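Robot Software, Unit 9: Grasp and place with a hand that has fingers
Handout for Wednesday's group, 11/09/2019
Gareth Kettle, with corrections from Chelsea Tunstall

What you need from last time

You should have the Tapley planner built and the Cokance driver talking to the hand. If the driver will not connect, see the setup sheet before you ask in the lab.

The task

We use one task all through this unit: a kitchen sponge, a shelf and a plate on a table. The program has to hold the sponge near the shelf, carry it across to the table and put it on the plate. We split this into states, and each state has one way in and two ways out (done or failed).

1. Grasp state

The fingers close under current control. Each finger stops by itself when its motor current passes the limit in the config file, so the fingers do not all stop at the same angle. A sponge squashes, and the current rises slowly. A limit that works for a wooden block will be too high.

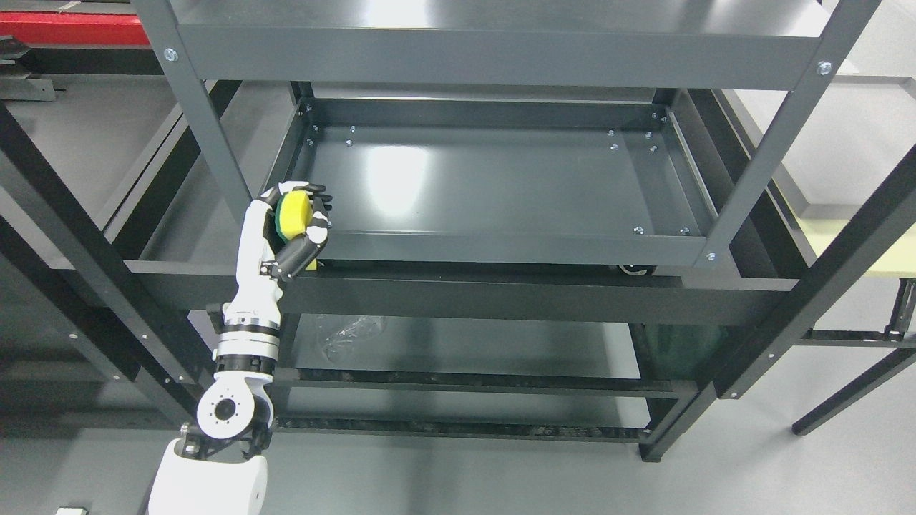
Do not use finger angle alone to decide whether the grasp is good. Use angle and current together. If all the fingers reach their end angle and the current is still low, the hand has closed on nothing and the state must return failed.

The thumb has its own limit. Start it at the same value as the fingers and change one number at a time.

2. Transfer state

The planner is given a start pose, a goal pose and a list of boxes to keep clear of. The shelf uprights and the table top are both in the list. Add a margin of 15 mm to every box. The held object must be attached to the hand model before planning, or the planner will ignore it and may run it into the table edge.

Cables are not in the model. We limit the wrist turn in software instead. Leave that limit alone.

3. Approach and release state

The goal is a point over the plate with the palm facing down. Perception gives the plate centre and the height of the table top. The height is the less reliable of the two on a pale, shiny surface, so take the median of nine readings.
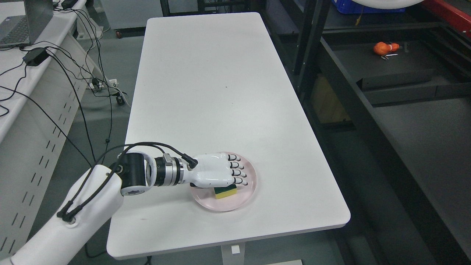 Open the fingers in two stages. The first opens them just enough to let go, and the second opens them fully once the hand has moved up. Opening fully at low height can push a light object sideways.

The check after release compares the sponge position with the plate centre. It is a separate state, Tarkia node 819 in the graph, and it needs the arm moved back so that the camera has a clear view of the plate. With the hand over the plate, part of the rim is hidden and the circle fit gets worse.

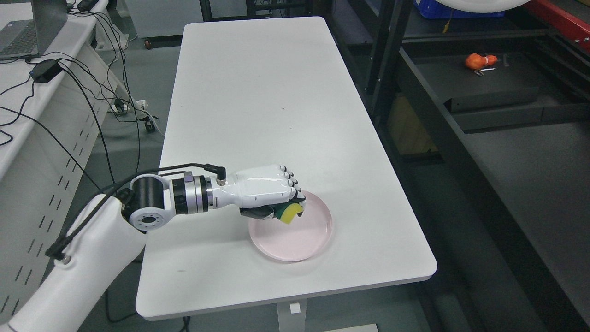
Exercises

1. Draw the state graph, with the failed exits marked.
2. Write the test for an empty grasp and say which values you log.
3. Explain what goes wrong if the object is still attached to the hand model after release.

Hand in exercises 1 and 2 on paper. Exercise 3 will be discussed in the next session, led by Roy Gosling.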